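Finishing Carpenter / Interior Painter -- Brito Interiors, Gokodbridge

Brito Interiors is hiring a painter with some trim carpentry experience to join our residential crew. We work on older houses in and near Gokodbridge, mostly kitchens, hallways and stairwells. The crew is small and you will be working next to the same people most days.

Job type: Full time, permanent after a 12-week trial period
Start: June
Reports to: Laurier Wong, site lead

What you will do
Patch and skim plaster walls and ceilings
Sand, prime and paint walls, doors and window trim by brush and roller
Fit baseboard and casing, fill nail holes, caulk joints
Mask floors and fixtures and clean up at the end of each day
Keep a simple log of paint colors and batch numbers for each room

What we need from you
At least 2 years of paid interior painting work
Clean cut lines without tape
Able to lift 70 pounds and work from a ladder for long stretches
A valid driver's license (you do not need your own truck)
Basic hand tools -- we supply sprayers, sanders, ladders and all materials

Experience with lime plaster or old oil paint is a plus but we can teach it. Lead-safe training is required for pre-1978 houses. If you don't have it, we pay for the course and your hours while you take it.

Hours and pay
We start at 7:30 in the morning and finish at 4. Overtime is rare and always optional. Pay is hourly and depends on experience; we will tell you the rate on the first phone call. Health coverage starts after the trial period. You also get paid holidays and a yearly boot allowance.

How to apply
Send a short note about the last few jobs you worked on, along with the names of 3 people we can call. A resume is fine but not required. Photos of finished rooms are helpful. Write to Kátia Guimarães at the office or drop your note in the box by the side door. Applicants we want to meet will be asked in for a paid half day on site with Laurier and Uriel Cabral, our senior painter.

The position stays open until filled. Please do not call the job sites.

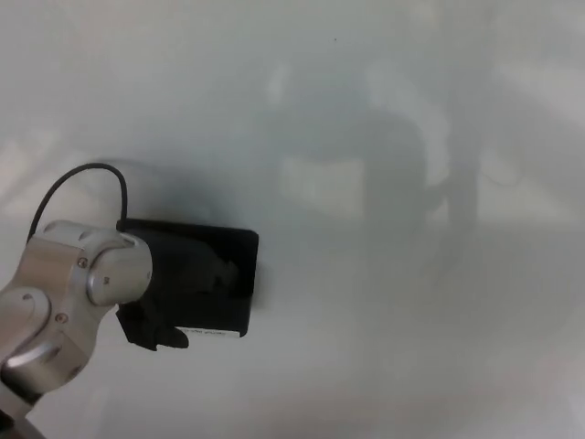

Matte white, smooth finish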